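Board: Home and Kids > Toys and Storage

# Play food on the kitchen counter: keep the box or throw it away?

### counter_and_crumbs

Good evening to all. I have a question about order, and maybe it is a small question, but it comes back every Tuesday when I clean.

We bought a play food set at Fetstead in January. My daughter does not play with it in her room. She wants to play on the counter, because the real kitchen things are there. So now the toys live together with my dishes. I use an old beige bowl, an orange cup and a small white plate for her "restaurant", and I do not know any more what is toy and what is for eating. The soft pieces also go everywhere, and one green piece is always sitting in the blue cup.

My husband says to keep the cardboard box and put everything back in it each evening. I say the box takes too much space and will fall apart in 2 months. What do you do? 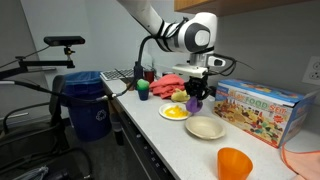
### pantry_fox

Throw the box away. Cardboard next to a sink has a short life. We had a Joreck set and the bottom of the box opened in the second week. Buy a plastic tub with a lid, write FOOD on it, finished.

Also I would move that keyboard. I see a mug behind there too and I don't like the two of them so close.

### lindenhill8

I disagree with pantry_fox. Our box is from 1995 (it was mine, then my nephews', now my son's) and it still closes. The secret is tape on the inside of the corners before the first use. A child who cannot read can still look at the picture on the box and understand where the toys go home. A tub doesn't have that.

### pantry_fox

You can cut out the picture and glue it on the tub.

### lindenhill8

Then you have a tub and a box with a hole. But yes, I admit it works.

### marblecake

The box is the smaller problem, I think. Mixing real plates with play plates is the bigger one. In my house we have one rule: what was on the floor is a toy forever. I gave the children 8 pieces from my own kitchen and they never came back to my cabinet. Cheap plates from Rirura, and I put a dot of nail polish under each one.

What are the cloths for? Tablecloths?

### counter_and_crumbs

Thank you for so many answers. Yes, the cloths are for the restaurant. The light orange one is the favorite and it must stay on the counter, I am not allowed to fold it.

I tried the first part of the advice and made groups. The yellow strips (she calls them cheese, I would say noodles) have their own paper plate now, and the banana has another plate. I say banana, but my daughter says it is an animal, so please do not ask me.

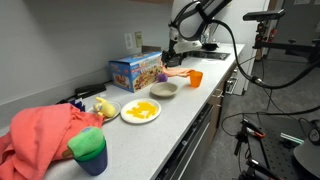 The purple ball has no group. It did not come with the set and I cannot find out from which toy it is. For the moment it lives near the bowl.

About the box, I will use tape in the corners as lindenhill8 wrote, and if it breaks before summer I will buy the tub and pantry_fox can be happy. The nail polish dots I will do this evening.

### marblecake

Paper plates bend when you put them in a box. Take them out first or the cheese slides down to the bottom.

### pantry_fox

I will wait for summer :)

For the tub, the Fashola one is good but measure your shelf. Mine is 800 mm deep and it is still a fight to close the door, as there is a vacuum cleaner in front.

### lindenhill8

Use the wide brown tape. The clear one gets yellow and lets go.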